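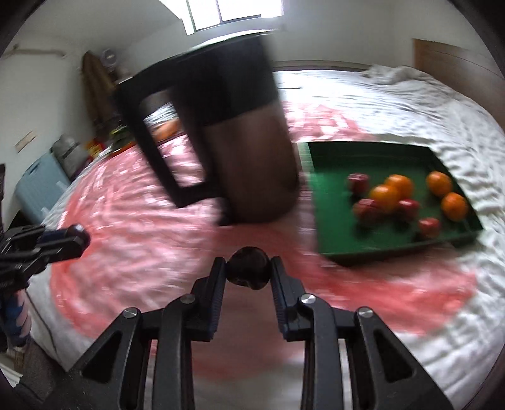

*Hollenstein Household Encyclopedia, maintained by the Home and Table Department*

# Bed tray

A **bed tray** is a flat, rimmed carrier used for bringing food and drink to a person in bed, or for keeping a small collection of things together on top of the covers. The name is used loosely. Some people reserve it for the kind with folding legs that stands over the lap, while others, including most of the contributors to this encyclopedia, are happy to give it to any tray that regularly ends up on a bed, whatever it was sold for. A plain rectangular tray with a raised rim is by far the commonest sort in ordinary homes, and it is the sort this article mostly has in mind.

## Form

The simplest bed trays are rectangular, such as the green one with a dark rim shown at the head of this article, holding oranges and small red fruits on a white sheet. Round and oval trays are also used, though they waste a good deal of room at the edges once a plate and a mug have been set down, and they have a way of turning on a soft surface when somebody shifts their feet.

The rim matters more on a bed than it does on a table. A mattress gives under the elbow and the knee, so the tray is hardly ever level for long, and anything round will go looking for the low corner. A rim as high as the first joint of the thumb is enough for most fruit. Taller sides hold more but make it awkward to eat from a plate, because the wrist has to come up and over with every forkful, and after a few minutes of that one begins to long for the kitchen.

Trays with legs solve one problem and bring another along with them. They keep the weight off the lap and leave the sleeper free to move a little, but the legs sink unevenly into a deep mattress, and folding legs that don't lock should be treated with real suspicion. The old Lereo pattern, still found in secondhand shops, has 2 hinged legs joined by a crossbar at each end, and is well thought of because the crossbar spreads the load over the blanket.

## Fruit on the tray

Fruit is perhaps the kindest thing to put on a bed tray. It needs no plate, it doesn't go cold, and a person who is only half hungry can have a little now and leave the rest for the afternoon. Oranges are a great favorite. They keep well in a warm room, they look cheerful against bed linen, and peeling one gives a bored patient something to do with their hands. It is polite to supply a small bowl for the peel, and a damp cloth as well, for orange juice on a pillowcase is a lasting sort of souvenir.

Small fruits such as plums and little apples travel nicely beside oranges and help to fill the gaps between them, so that the whole load rolls about less. Grapes are better left in a bunch. Berries want a dish of their own, and a dark sheet if there is one in the closet. Very ripe pears should be eaten at the table, by people wearing aprons.

Fruit ought to be rinsed and dried before it goes on the tray. Drying is the part that gets skipped, and the water collects under the fruit and soaks into whatever napkin has been laid beneath it.

## Mugs and other drinking vessels

A mug is generally preferred to a cup and saucer in bed. It has a lower center of gravity for its size, there is no second piece to rattle, and a large handle can be gripped with several fingers by somebody who isn't quite awake. Squared handles with a wide loop are comfortable for bigger hands and for those with stiff joints. Dark mugs hide tea stains, which some consider a virtue and others consider a reason to wash them more often.

The usual advice is to fill the mug two thirds of the way and to carry it separately from the tray when there are stairs. Once at the bedside, the mug may stand on the tray near the person's stronger hand, or better still on a nightstand. A mug should not be stood directly on the bedspread, even for the moment it takes to plump a pillow.

## Preparing the bed

A loose or rumpled sheet makes a poor footing, and folds in the fabric can tip a light tray quite noticeably. It takes only a moment to draw the covers smooth where the tray is going to sit. Many households keep a thin board or a large hardcover book for slipping underneath. In the Brolen guest rooms, where breakfast was carried up to visitors all through the winter, the custom was to lay a folded towel first and set the tray on that, and several of our readers have written to say they were taught the same thing.

## Care

Painted and lacquered trays are wiped with a soft damp cloth and dried at once. Plastic ones may be washed in the sink like any dish, and it is worth running a brush along the inside of the rim, where crumbs and sugar gather. Bare wood can be oiled now and then with a food-safe oil. Trays are best stored on edge, in a narrow slot beside the stove or at the end of a shelf, so they can be got out without unstacking everything else.

## In collections

The household collection at Ultorlow lists 212 trays in its catalog, of which 3 are described as having been made specially for use in bed. Máté Kerekes, who drew up the list, noted in his introduction that the real figure must be higher, "as every tray in a house with children has been a bed tray in its time." His catalog runs to over 482 entries when the cups, bowls and fruit dishes are counted in, and it remains the most agreeable reading on the subject that this department has come across.

## See also

- Breakfast in bed
- Fruit bowl
- Lap desk
- Mug
- Stains, citrus

*Last revised 2021-03-30. Corrections and family customs are always welcome at the department desk; the entry on lap desks is still waiting for somebody to finish it.*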